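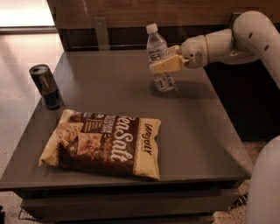 Photo: Iona Munro

Road Trips and Day Hikes > Food and Water > What do you pack for a long driving day?

Posted May 2018

pletgate_greg
We're driving from Pletgate out to my sister's place near Akel, 482 miles each way, two adults and two kids in the back. Last time we stopped at gas stations whenever somebody got hungry and I spent way more than I wanted to. This time I want to pack nearly everything before we leave. I have one soft cooler and a cardboard box. What holds up in the car, and how much water do you bring?

mhalliday
Sandwiches the first half, dry stuff the second half. Don't put tomato in anything. Peanut butter and jelly is fine all day if you spread the peanut butter on both slices. Wrap each one separately so you can hand them back without pulling over.

For water I fill a big jug at home and give everybody a refillable cup with a lid. Cheaper than bottles, and no empties rolling around under the pedals.

zcoelho
I'd do bottles, personally. A jug is heavy and somebody has to pour it while the car is moving. I freeze 4 bottles the night before and use those as the ice. By lunch they're thawed enough to drink and the cooler isn't full of melt water.

mhalliday
You don't pour it while the car is moving. You pour it when you stop for the bathroom, and you're going to stop for the bathroom.

lachlan_h
Chips take up more room than anything else in the box and they get crushed if you put anything on top. I quit bringing them. Pretzels or crackers in a hard container are better. Same amount of salt and they survive.

zcoelho
Tortilla chips travel OK if the bag is still sealed, because there's air in it. It's after you open it that you get crumbs. Put a binder clip on it and give it to the person in the passenger seat.

lachlan_h
We drove up over the pass at Carnegie two years ago and a sealed bag popped behind my wife's head. She thought it was a tire. So I disagree on the air.

pletgate_greg
Ha, we do go over Carnegie. Good to know. What about drinks other than water? The kids will ask for soda no matter what I pack.

iona_m
One can each, after lunch. That's been our rule since ours were small. Cans are fine in a cooler but don't leave them on the dash or in the trunk in summer. You can't put the top back on either, so if a kid takes three sips and gets bored you have an open can for the next hour. For the little one I'd pick something with a screw cap.

Other things that work for us:
grapes, already off the stems
cheese sticks, eaten by noon
hard boiled eggs (not everybody wants to smell them in a car)
a roll of paper towels, not napkins
two grocery bags for trash, one in front and one in back

mhalliday
No eggs in the car. I'll fight anyone on this.

lachlan_h
Agree with Morag. Eggs are for the picnic table.

gmac868
Nobody has mentioned caffeine for whoever is driving. I do the whole trip to Jandau by myself twice a year and I bring a thermos of coffee and finish it before two. After that, plain water. Energy drinks make me feel good for an hour and then terrible, and then I have to stop anyway.

Also, what are you spending? If the gas station stops last time were mostly drinks, one case of water from the grocery store would fix most of it. You may be overplanning.

pletgate_greg
I didn't keep the receipts, but it was mostly drinks and hot dogs. You might be right. I still want to do sandwiches though, the kids eat them.

zcoelho
Then do the sandwiches and the case of water, and don't worry about the rest. There's a decent rest area a little past Carnegie with shaded tables, or there was last October. Bathrooms were clean. The vending machines only took exact change.

iona_m
Same one we use. The tables on the far side of the lot are quieter. Watch the wind, it took our whole stack of paper plates.

gmac868
One more thing. Pack the box in the order you're going to eat it, last things at the bottom. I got this wrong for years and ended up unloading everything on the shoulder to find the bread.

pletgate_greg
OK, here's the plan. PB and J for the early lunch, grapes and cheese in the cooler with frozen bottles, pretzels in a tub, one soda per kid after we get over the pass. Coffee for me. No eggs. We leave at six and I'll post when we get back.

mhalliday
Both slices on the peanut butter. Don't forget.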